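Furnishing a Room from Scratch: Evening Course
Notes for Session Four: Desks, Work Tables and the Home Office Corner
Tutor: Lamisi Osei

Welcome back, everybody, and thank you for bringing your floor plans last time. I took them all home and had a lovely evening with them spread over the rug. Most of you have the living room well in hand now, so tonight we move on to the part of the house that tends to get whatever furniture is left over, and that is the place where you sit down to work.

These notes cover what we'll talk through together, with a little more detail than I'll have time for out loud. Please scribble on them. There is space at the end for your own measurements, and we will use them again when we get to lighting.

1. Start with the work

Before you look at a single desk, write down what you'll do at it. I mean really write it down, even if it feels silly. Paying bills on a laptop for an hour on a Friday is a very different thing from cutting out dress patterns, and both are different again from two children doing homework side by side while somebody (you, probably) tries to answer the phone. Adwoa Sulemana, who took this course in the spring, came in wanting a grand old writing desk with a leather top and a great many tiny drawers. Her list said "sewing machine, sketching, model trains with my nephew." She ended up with a plain long table and loves it. The writing desk went to her sister, who writes letters!

Your list should also say how long you sit at a stretch, whether you ever stand, and whether the work has to be put away at the end of the day. That last one matters enormously if your desk is also the dining table.
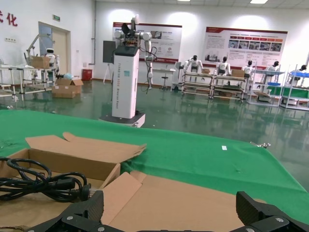 Once you have the list, rank it. Put a star next to the one thing you do most and let that decide the size and height. Everything else can be fitted in around it with a side table, a rolling cart or a shelf.

2. Height, depth and width

A comfortable desk for most adults comes up to elbow height when you are sitting with your shoulders relaxed. Sit in the chair you plan to use (please, the real chair, with its cushion if it has one), let your arms hang, bend them, and have someone measure from the floor to the underside of your forearm. Write that number on your plan. If the desk you fall in love with is taller, you can raise the chair and add a footrest. If it's shorter, you can lift it on blocks, though do check that the legs are square and steady first.

Depth is where people get caught out. A very shallow console looks elegant against a wall, and I do understand the temptation, but a screen on it will be nearly at the end of your nose. Tape the outline on your floor before you buy and put the chair in front of it. Then push the chair back as though you were getting up to answer the door. If you bump into the bed, you have learned something useful for the price of a little tape.

As for width, leave yourself elbow room on the side you write with. I like at least 40 inches for a desk that holds a laptop and a notebook, and more if you keep a lamp on it.

3. Surfaces

We will pass the sample boards around in class, so come with clean hands and strong opinions. A few thoughts to go with them.

Solid wood is warm to the touch and forgives a great deal. Scratches can be sanded and oiled, and a few of them make the piece look lived in. It does move with the seasons, so don't be alarmed if a drawer that slid nicely in October sticks a bit by summer.

Painted tops are cheerful and easy to match to a room, but they chip at the front edge where your wrists rest. Keep a small jar of the same paint, labeled with the color name, because you will never remember it.

Glass makes a small room feel larger and shows every fingerprint. I had a glass desk for years and spent more time polishing it than sitting at it.

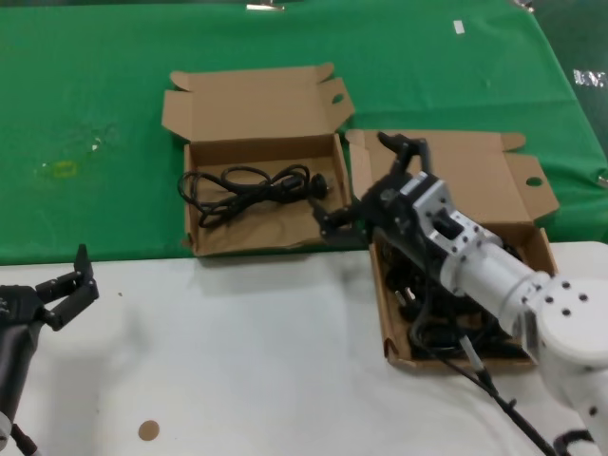
Covers and cloths deserve a kind word too. A cloth lets one table do two jobs, and it is the cheapest way I know to change the look of a room over a weekend. You needn't cover the whole top, either. A green cloth over the far half of a white table marks out one area for materials and leaves a hard, pale surface at the front for the work itself. Choose something with a bit of weight so that it hangs properly, and iron it if creases bother you (they don't bother me, as anyone who has been to my house will tell you). Wool felt is nice under a typewriter or a sewing machine as it softens the noise.

4. Color and light around the desk

Very white desktops can be tiring in strong sun, and very dark ones make the screen seem to glare by contrast. Something in the middle is easier on the eyes over a long afternoon. If you already own a white table and are fond of it, turn it so the window is to one side of you. Facing the window is pleasant for daydreaming, and with your back to it you'll see nothing on the screen but sky.
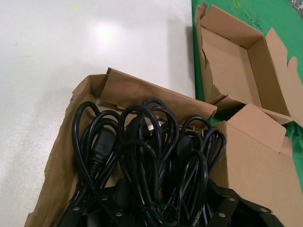 White tabletop with a green mat and an open cardboard box

Try the desk in its place at the hour you'll use it most. Wojciech Bielecka set his up on a gray morning and was delighted, then found that by four in the afternoon the sun came straight in across his papers. We moved it round the corner of the room during the break, on paper at least, and he did the real thing over the weekend with the help of a patient neighbor.

Wall color behind a desk is worth ten minutes of thought as well. You'll be looking at it more than at any other wall in the house. Soft greens and warm grays are restful. Bright patterned wallpaper is a joy if the rest of the room is calm, and you may want a sample pinned up for a week before you commit to it.

5. Storage that belongs to the desk

Drawers first. One wide shallow drawer for pens and paper is more useful than three deep ones in which everything sinks to the bottom. Pull out every drawer in the shop, all the way, and see whether it tips. A good runner holds the drawer level even when it is fully open.

Next, what sits on top. I suggest a single tray, and whatever won't go in the tray lives somewhere else. Esi Dogbe uses an old bread board with a lip, and it looks charming.

Then what sits beside. A low cabinet at the same height as the desk gives you a second surface and somewhere to put the printer. Leave enough room in front for the doors to swing. 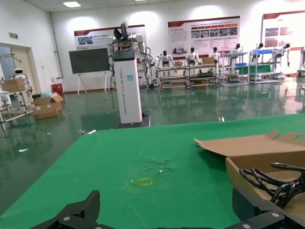

Open shelves above the desk are handy provided you can reach them sitting down. Hang the lowest one high enough that you don't hit your head when you stand up in a hurry, and keep the heavy books on the bottom shelf of something that stands on the floor.

6. What to spend, and where

If your budget is small, put the larger share into the chair and the lamp and be thrifty with the desk. For our class exercise we'll use a pretend budget of 300 dollars for the whole corner, desk, chair, lamp and storage. Secondhand is allowed and very much encouraged. Take pictures of joints and undersides as you shop, look for wobble, and don't be shy about crawling underneath. Akosua Atinga found a beautiful oak table that way, with the maker's label still tucked under the apron where no one had looked for years.

For next session

Bring your ranked list, your elbow height and a taped outline measurement for the desk you have in mind. If you can, bring one surface sample that you like and one that you can't bear, as the second is often more helpful to talk about. Read section four again before we start on lamps.

My measurements
Elbow height, seated:
Width available:
Depth available, with chair pushed back:
Nearest window is to my (left / right / front / back):
Hour I use the desk most: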